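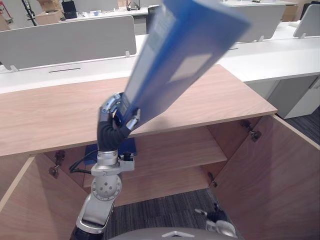
A binder is the worst thing to hand a robot, according to one reader's letter in February, and a parallel jaw will beat five fingers on it every time. The jaw closes flat on the cover, the letter went on, and there are fewer joints to fail.

The Cundora bench trial bears out part of that. Two end effectors were run on the same arm with the same task: open a cabinet door, take a binder from the shelf, lift it clear of the top, put it back. The Kullis jaw and the Radonjić hand each got 100 attempts.

The jaw completed 86, the hand 9 fewer. Most of the hand's losses came at first contact, where a finger landed on the cover edge before the thumb was set. Once closed, it held better. The jaw let binders pivot about the pads when tilted – the hand did so only at full arm speed.
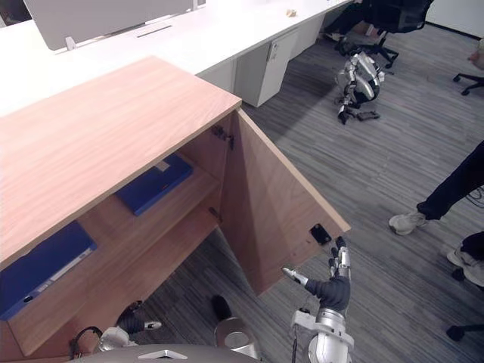 Radonjić hands at the cabinet, door open and both binders shelved.

Doors were scored separately. The jaw needs a handle or an exposed edge of known thickness. The hand can hook a door with one finger and push it wide with the palm, and lost little time between the two moves.

Both units ran from a Bandent controller at stock settings. Grip force was capped at the same value throughout. A second round with softer fingertip pads is planned.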